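Robot learning > Papers and results
Thread: Bepari result, 1000 handheld demos and no robot. Do we believe it?

tinsnips
Started reading the Bepari write-up on Wednesday and I'm still stuck on the main table. The claim is that you can train a tidying policy on 1000 demonstrations done by people holding a gripper, never touch a robot during collection, then put the policy on an arm and get a success rate close to what teleoperation gives you. Household stuff: bags, slippers, cushions.

My problem is the test set. 594 trials sounds like a lot until you get to the appendix and find they were all run in 2 rooms. The same rooms turn up in the training data. They moved the objects between trials, fine, but the sofa didn't go anywhere.

Has anyone here tried to reproduce it?

Marrowfat
Not reproduced, but I read it the same way. Also "success" is defined as the object leaving the surface and staying in the jaws. There's nothing about putting it down where you wanted it. My toddler would score well on that.

quarterturn
Bit harsh. Nearly every grasping paper scores it like that, and they do say so on page one. What I took from it was the cost per demo. If a person with a gripper in their hand can collect several times faster than someone driving an arm with a joystick, then even a worse policy might be worth having.

tinsnips
"Might be" is doing the lifting there. Faster per demo, yes. How many did they throw away? There's a sentence saying episodes with bad tracking were dropped and then no number. If the tags on the gripper leave the camera's view every time somebody leans over, you could be binning a third of the work and the speed claim goes with it.

Marrowfat
I wrote to the contact address asking for the drop rate. No answer yet. To be fair it's September and everyone is away or teaching.

alf_enriquez
Alfredo Enriquez here. I'm not on the Bepari paper but I run collection for Brekovness, which is the same method with a different gripper, and we share some of the tracking code. I can answer bits of this.

Drop rate: ours was bad at first and is now bearable. I don't have permission to post the figure, which I know is annoying. Most losses come from the operator's own arms getting between the head camera and the tags. Second most common is going too quickly near the object, so the gripper camera smears.

On the rooms, I agree with tinsnips. Testing in the rooms you trained in tells you the policy can cope with things being shuffled and very little else.

tinsnips
Thanks, that's more than I expected. But "bearable" isn't a number either! And do your people get told where to stand? A human picking up a bag will shift their feet, twist at the waist, do whatever is comfortable. A fixed arm can't. I'd want to know what share of the human paths the arm could even follow.

quarterturn
Good point about reach. The Dinar group filtered for that afterwards, I think? Anything outside the arm's workspace was removed before training.

alf_enriquez
Yes, Dinar filter afterwards. We do too. Nobody is told where to stand, we just ask them to keep the tags facing up where they can. Handbags are my least favourite. Thin handle, floppy or not depending on what's inside, and people grab them any way they fancy. Gripper view first, then the head view, same session:
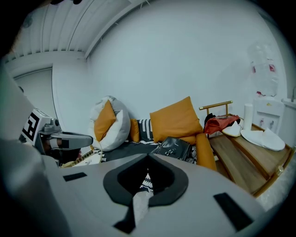
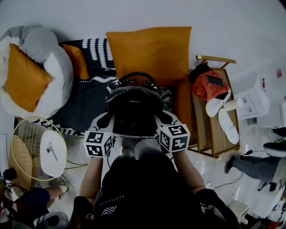

So back to the reach question. For bags we keep fewer paths than for anything else, and the ones we lose are mostly the ones where the person comes in from high up and tips the wrist. The arm hits a joint limit and stops. You could fix it by giving the arm a better mount. You can't fix it by collecting more of the same.

Marrowfat
Which rather undercuts "just scale it up" from the Bepari discussion section.

alf_enriquez
For bags, I'd say so. Slippers and cushions I'm more relaxed about.

quarterturn
I still think you're all asking one paper to do the work of five. It says handheld data transfers at all, on an arm that wasn't there when the data was taken. A couple of years ago I'd have bet against that.

tinsnips
It says it transfers in two rooms it has already seen. I'll change my mind when someone takes the policy to a house none of the operators have been in and runs it with a stranger's handbag. Pirkance said they would do that and then reported 13 trials, so I'm not holding my breath.

Marrowfat
13 trials and one of those was "excluded due to lighting". I remember.

alf_enriquez
We have an unseen flat booked for ours. Same scoring for every object, placing included, and I've asked for the dropped runs to be listed in the table. If I get overruled on that last one I'll come back and say so.

tinsnips
Please do. And if you're allowed, split it by object. A single average over cushions and handbags is no use to me.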